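Hand-held gripper demonstration checklist – table station, Stockdale
Checked by: Da-eun Seok. Comments: Ha-neul Ham. Monday, before the first session.

1. Jaw pads seated, no lifting at corners – OK
2. Pivot screws snug on both sides – OK
Comment: left tool was stiff on opening. Cleaned and rechecked.
3. Handle free of cracks, grip comfortable for 20 minutes – OK
4. Fingers kept on the handle, never between the jaws – REMIND
Comment: new demonstrators reach in to fix a bad grasp. Open the tool, set the item down, start over.
5. Floor clear within 3 feet of the table – OK
6. Tablecloth flat at the near side – OK
7. Soft items picked up one at a time – OK
8. Two tools in use: arms do not cross – see comment

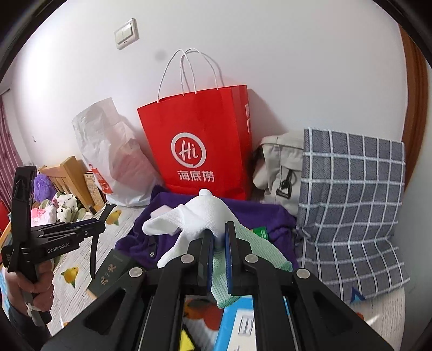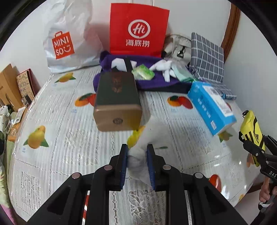

Two grippers at the table in both views.

Comment on 8: call out before moving into the other hand's side. Slow is fine – the Sirano policy learns from the whole path, so a jerk to avoid a bump goes into the data too. Discard those runs.
9. Run 449 marked for deletion – NOT DONE
Comment: Ha-neul to do before upload.
10. Break between sessions, wrists rested – OK

Next check: before the Edetti set.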